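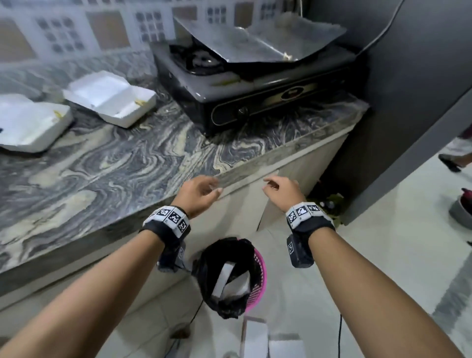 Can a Machine Clear Up After Lunch Yet?
Project report, Skye Galbraith and Thijs Aerts

We picked kitchen cleanup because we both hate it, and because we wanted to know how close machines are to doing it for us. Our plan was to break one messy counter into small jobs and ask of each one: could a robot do this today?

Some jobs look easy. A styrofoam box with a flat bottom, sitting out in the open on a counter? Lots of arms can pick that up! But a takeout box with its lid half open is another story. Squeeze too hard and it folds, tilt it and the yellow scraps on the rim end up on the floor (Thijs did this twice by hand, so we can't blame the robot).

The foil over the stove was our favorite problem. It's crumpled and shiny, it changes shape as soon as you touch it, and there are crumbs on top. A person lifts the corners and folds the mess inside without thinking. We wrote that out as steps and got to 19 before we gave up.

Then there's the trash basket down on the floor, with a bag folded over its rim. Reaching it means bending, aiming, and not dragging the bag in with your hand.

Our answer so far is "parts of it." Carrying, yes. Deciding what is trash and what is somebody's leftovers, not in a kitchen it has never seen. In July we want to try the grease streak on the stove, and we can't wait.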